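Notebook, Wistska bench
March 17, 2022

Open day. Writing this up while the chairs are still out and before I forget who asked for what.

We showed the bottle job: two arms, one copper wire rack, one wooden tray, glass bottles. I argued in January for plastic cups. I was told cups don't draw a crowd, and I will concede that the back row leaned forward every time a gripper got near glass.

Antunes sent the biggest group, 13 people, all wearing the visitor badges upside down by the time they reached us. Firkstead came after lunch with better questions and less time.

Re-taped the grid at seven this morning. Blue tape on kraft paper, same as ever. It was straight when I laid it and I will be taking no further comments on the far end.
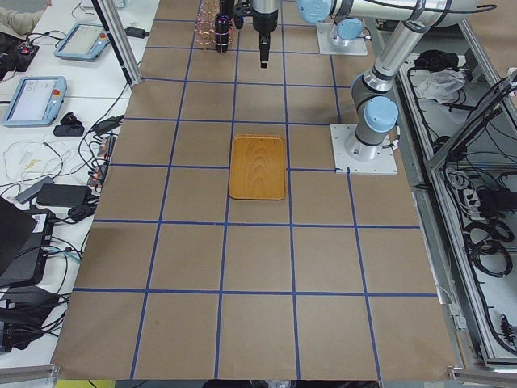
First question of the day, as at every open day, was whether it could pour. It can't. Second question was whether it could be taught to pour. I said that was a matter of funding and got a laugh from the wrong people.

The Sternero planner behaved until the second group. Then it paused for a long think above the tray, and I filled the silence with a talk on joint limits that I had not prepared and could not end. One visitor took notes. I would like those notes destroyed.

Settings for whoever runs this next:
Speed cap left at the demo value. Do not raise it to impress anyone.
Gripper closing force 2,000 on our own scale, down from 2,507, which is the number somebody typed in January and everybody has been afraid to touch.
Approach height unchanged.
Pendants stay on the side desk, where a hand can get to the stop buttons.

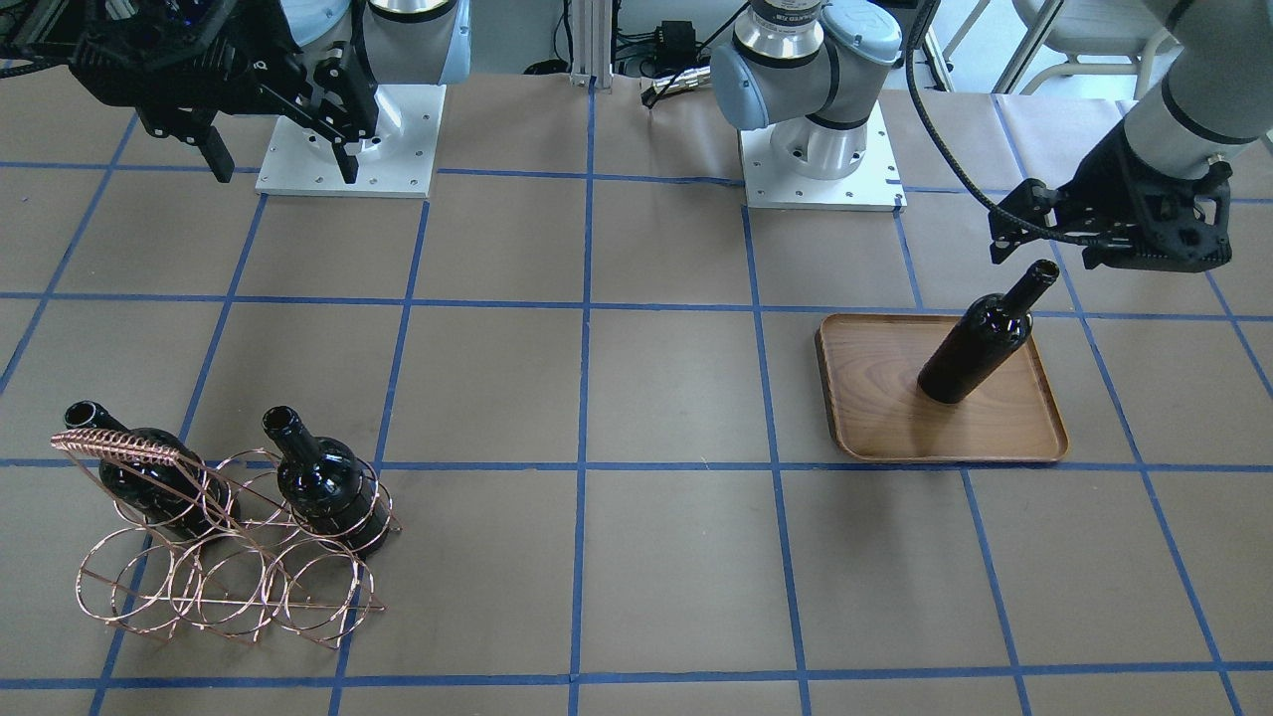 Firkstead wanted to know how often it drops one. I gave them the figure from the practice log and then had to explain that the log only covers the days we remembered to keep it. They were nice about that. They also asked if the arms know about each other. Short answer: the planner does, the arms have no opinion.

Somebody from Antunes asked what 1,000 of these moves in a row would look like. I said boring, which I meant as praise. It didn't land.

To do:
Log the dropped-bottle count properly, every session, in this book.
Tidy the cables on the side desk. (Copied forward from the last entry, and the one before.)
Ask Sternero about the long pause. Send them the run file this time.
Fresh kraft paper before Firkstead's return visit.
Write one page on joint limits so I never improvise it again.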